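검색어를 입력하세요
검색

회의록: 수납·정리 용품 사용성 검토 정기회의

일시: 2024년 9월 30일 월요일, 오후 2시
장소: 202호
주관: 스투벤트(Stuvent) 제품검토팀
참석: 류비차 호자(Ljubica Hoxha, 의장), 구매 담당, 품질 담당, 포장 담당, 기록 담당
불참: 물류 담당 (서면 의견 제출)

1. 전차 회의록 확인

전차 회의록은 수정 없이 승인함. 다만 첨부 자료의 품목 명칭이 구매 대장과 일치하지 않는 항목이 있어, 기록 담당이 구매 대장 기준으로 통일하기로 함. 이전 회의록에 소급 적용하지 않음.

2. 미결 사항 처리 현황

2.1 작업대 상판 보호
목재 상판 위에 흰색 판을 깔고 작업하는 방식을 계속 유지함. 상판 긁힘에 관한 신규 보고 없음. 판의 모서리가 들뜨는 현상은 4월 점검 때 한 차례 기록되었으며, 이후 재발 기록 없음. 품질 담당은 판을 테이프로 고정하는 안을 제출하였으나, 교체 시 접착 잔여물이 남는 문제로 채택하지 않음. 미끄럼 방지 패드를 구입하여 비교하기로 함.

2.2 바닥 배선
작업대 주변 및 뒤쪽 테이블 아래의 배선을 정리해야 한다는 의견이 서면으로 접수됨(물류 담당). 통행 경로에 걸치는 선을 우선 정리하고, 나머지는 분기 점검 시 처리함. 멀티탭은 통행 경로 밖에 두되 바닥 고정 여부는 시설 부서에 문의 후 결정함.

2.3 샘플 보관 선반
베고비치(Begović) 선반의 하단 칸을 반투명 수납함 전용으로 지정함. 불투명 제품은 상단 칸으로 이동함. 이동 작업은 완료되었고 위치표는 아직 갱신되지 않음.

3. 갈색 반투명 수납함 검토

3.1 대상
헨다닉스(Hendanix)에서 공급받은 갈색 반투명 플라스틱 수납함. 직사각형이며, 색이 들어간 벽면이 어두운 세로·가로 이음선으로 구획됨. 하단에는 얇고 어두운 색의 테두리가 있음. 비교 대상은 오멘트(Oment)의 무색 투명 수납함임.

3.2 내용물 식별
갈색 벽면을 통해 내부의 윤곽은 확인되나, 색상 구분은 무색 제품보다 어려움. 구매 담당은 소비자가 내용물을 가려 두려는 목적으로 착색 제품을 선택하는 경우가 있으므로 이를 결함으로 분류하는 것은 적절하지 않다고 함. 품질 담당은 결함 분류에는 반대하지 않으나, 제품 설명에 '내용물이 선명하게 보임'이라는 문구를 쓰는 것은 부적합하다고 함. 협의 결과 해당 문구를 '내용물의 윤곽을 확인할 수 있음'으로 변경함.

3.3 개구부 방향
수납함은 열린 쪽을 작업자 방향으로 두고 검토하는 것을 표준 배치로 정함. 위치는 흰색 판의 중앙 부근으로 하며, 판의 가장자리에 걸치지 않도록 함. 측면 배치는 선반 깊이가 얕은 환경을 가정할 때에만 별도로 시행하고, 기록지의 비고란에 방향을 명기함.

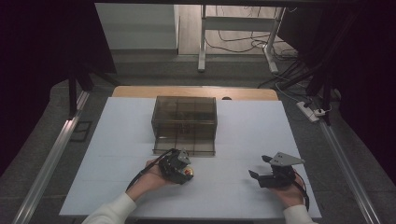

3.4 넣기 및 꺼내기
평가 항목은 개구부 테두리 걸림, 내용물을 넣을 때 본체의 밀림, 꺼낼 때 벽면과의 간섭으로 구성함. 본체의 밀림은 빈 상태와 내용물이 있는 상태를 나누어 기록함. 기존 기록지에는 두 상태의 구분이 없어 전차 결과를 상호 비교할 수 없었음. 양식을 개정하여 다음 검토부터 적용함.

포장 담당이 본체를 한 손으로 잡고 다른 손으로 내용물을 넣는 동작도 평가에 포함할 것을 요청함. 의장은 가정 내 사용에서 흔한 동작이라는 점에 동의하였으나, 잡는 위치에 따라 결과가 달라지므로 위치를 먼저 정해야 한다고 함. 앞쪽 하단 모서리와 측벽 상단의 2개 위치로 한정하여 시행하기로 함.

3.5 이음선
이음선 부위의 먼지 축적 가능성에 대하여 논의함. 현재까지 확보된 자료가 없어 판단을 보류함. 품질 담당이 선반 하단 칸에 시료를 덮개 없이 두고 경과를 기록함. 세척 방법은 마른 천과 젖은 천을 구분하여 비교하며, 연마성 세제는 사용하지 않음. 이음선의 색이 벽면보다 어두워 육안 판정이 어려울 수 있으므로 판정은 동일 조명 조건에서 실시함.

3.6 하단 테두리
하단 테두리가 상판과 맞닿는 부분의 자국 발생 여부를 확인함. 흰색 판 위에서는 자국 식별이 용이하므로 별도 시험판을 제작하지 않음. 자국이 확인되면 제거 전에 위치를 기록할 것.

4. 포장 및 출고 단위

4.1 수량
초도 물량은 약 2,000개로 계획함. 확정 수량은 헨다닉스의 납기 회신 후 결정함. 물류 담당의 서면 의견은 분할 입고를 권고하는 내용이며, 구매 담당이 이에 동의함.

4.2 완충재
벽면 긁힘 방지를 위하여 제품 사이에 종이 간지를 삽입함. 비닐 포장은 정전기로 먼지가 붙는 문제가 보고된 바 있어 제외함. 포장 담당은 간지의 크기를 벽면 전체가 덮이도록 변경할 것을 제안하였고, 이견 없이 채택됨. 모서리 보호재의 추가 여부는 낙하 시험 결과에 따름.

4.3 라벨
라벨은 뒷면 하단에 부착함. 착색 벽면을 통해 라벨의 접착면이 비쳐 보인다는 지적이 있어, 불투명 백색 기재로 변경하는 견적을 요청함. 접착력이 과도하면 제거 시 잔여물이 남으므로 약접착 사양도 함께 비교함.

5. 작업 공간 정리

작업대 위에는 검토 중인 품목만 두며, 검토가 끝난 품목은 당일 선반에 반납함. 반납 시 내용물을 모두 비우고 내부를 닦을 것. 개인 소지품과 음료는 작업대에 올리지 않음. 바닥에 둔 물품은 통행에 지장이 없더라도 퇴실 전 위치를 확인함.

암막 커튼 교체 건은 예산 미확정으로 다음 회의로 이월함.

6. 결정 사항 및 담당

- 품목 명칭 통일: 기록 담당
- 미끄럼 방지 패드 구입 및 비교: 구매 담당
- 멀티탭 고정 여부 문의: 물류 담당
- 선반 위치표 갱신: 기록 담당
- 제품 설명 문구 변경: 구매 담당
- 기록지 양식 개정(빈 상태/내용물 있는 상태 구분): 품질 담당
- 잡는 위치별 평가 시행: 포장 담당, 품질 담당
- 이음선 먼지 축적 관찰: 품질 담당
- 간지 크기 변경 도면 작성: 포장 담당
- 라벨 기재 견적 요청: 구매 담당

7. 기타

7.1 포장 담당이 오멘트 제품의 덮개 결합 불량 1건을 구두로 보고함. 재현 조건이 확인되지 않아 안건으로 채택하지 않았으며, 동일 현상이 다시 확인되면 로트 표기와 함께 서면으로 제출하기로 함.

7.2 수납함을 겹쳐 쌓는 조건의 평가 요청이 있었음. 하단 테두리의 치수 도면이 공급처로부터 아직 오지 않아 시행 시기를 정하지 않음. 의장이 헨다닉스에 도면을 재요청함. 도면 접수 전에는 임의로 쌓아 보관하지 않음.

7.3 헨다닉스 제품의 색상 명칭이 견적서에는 '브라운', 사양서에는 '스모크'로 기재되어 있음. 대외 표기는 '스모크 브라운'으로 통일하며, 대장에는 두 명칭을 병기함.

8. 차기 회의

일정은 도면 접수 후 별도 통지함. 장소는 금회와 동일. 서면 의견은 회의 전일까지 기록 담당에게 제출할 것.

작성: 기록 담당
확인: 류비차 호자

최종 수정: 회의 익일, 기록 담당

이 사이트는 이용 편의를 위해 쿠키를 사용합니다. 계속 이용하시면 쿠키 사용에 동의하는 것으로 간주됩니다. 동의 | 설정 변경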